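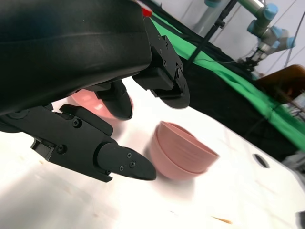 Week 2 – Nesting and stacking of household bowls

Reading: Course pack, section on tableware storage. Bring your notes from the February intake if you have them.

A bowl nests when the inside of one is wide enough at the rim to take the outside of the next. Bowls of one size and shape still nest, but each sits a bit higher than the one under it. The height left showing is called the stacking step. Deep, round bowls have a larger step than shallow ones and tilt more easily if the upper bowl goes in crooked.

Terms for this week
Rim: the top edge, used to check level.
Step: the rise from one rim to the next.
Seat: the point where the upper bowl touches the lower.

Start with bowls upright on a smooth table. Lift by the rim, lower straight down and let go once the bowl is seated. If it leans, lift and reseat it – pushing down wedges it.
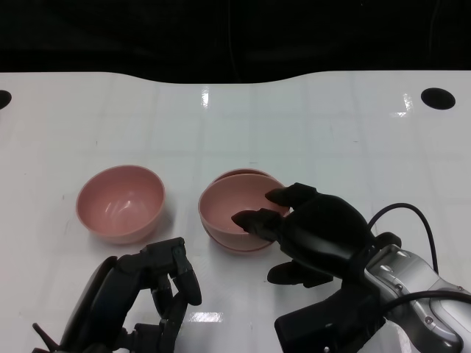
Selina Auer wrote back on last year's handout that she would sooner teach unstacking first, as her group at Ovholm could all build a stack but kept jamming plastic bowls they then couldn't separate. We now cover both in the one session.

For next class: measure the step on two matching bowls at home and record it in millimetres. Note the colour and material as well.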